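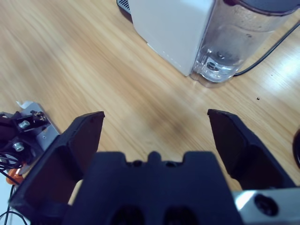 Figure 2. Wrist camera view, gripper open, appliance with clear water tank ahead.

Forham Robotics Lab
Handout 8: Working near water and cables

Read this before your first bench session. It covers table setups that have a household appliance on them. The general arm rules from Handout 2 still apply.

Before power-on

Check the wrist view first. Both fingertips should be visible, with open table between them and whatever you plan to approach. In Figure 2 the gap is clear. The second thing to look for is cable. The black one behind the tank crosses the wood toward the upper right, and a finger coming down on that side could reach it. Tape loose cable flat or route it off the back of the table.

Wipe the surface. Crumbs and specks confuse the segmentation step in the Marciniak exercises, and grit marks the finger pads.

Water

Unplug the appliance before filling, emptying or removing a tank. Treat a tank as full unless you emptied it yourself – a little water left around the bottom fitting still counts. Keep a dry towel within reach. If water gets on the table, press the stop, then wipe.

Neighboring hardware

Other equipment may sit close to the arm, as at the left of the figure, where thin cables hang in loops. Set a keep-out zone on that side in the Trernulley planner. Do not rely on watching the screen. The wrist camera shows very little of what is beside or behind the hand.

Speed and people

Use the slow profile for the first 16 runs of any new task. One person holds the stop and does nothing else. Hands stay off the table while the arm is enabled, even when it is standing still.

Logging

Write down every contact you did not plan, however light. The Gimmont log sheet has a column for it. Hand the sheet in with your December report.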